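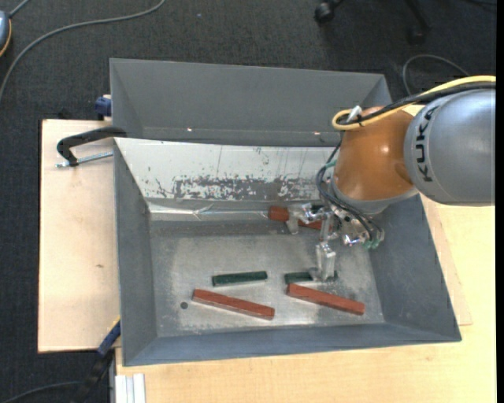

dromora_dev wrote:
Update to Trolico 3 before the keynote on Friday. The new build tools won't open a version 2 project without converting it first.

kestrel88 wrote:
Disagree. I converted ours in November and got 1,133 warnings, nearly all from the Nogueira plugin. I'm staying on 2 until they patch it.

dromora_dev wrote:
Those warnings are harmless. Turn off strict mode.

plell_fan wrote:
Not harmless for us. Plellness sync stopped after 100 records with strict mode off. Back up the config folder first.

kestrel88 wrote:
Same limit here. Has anyone filed a bug?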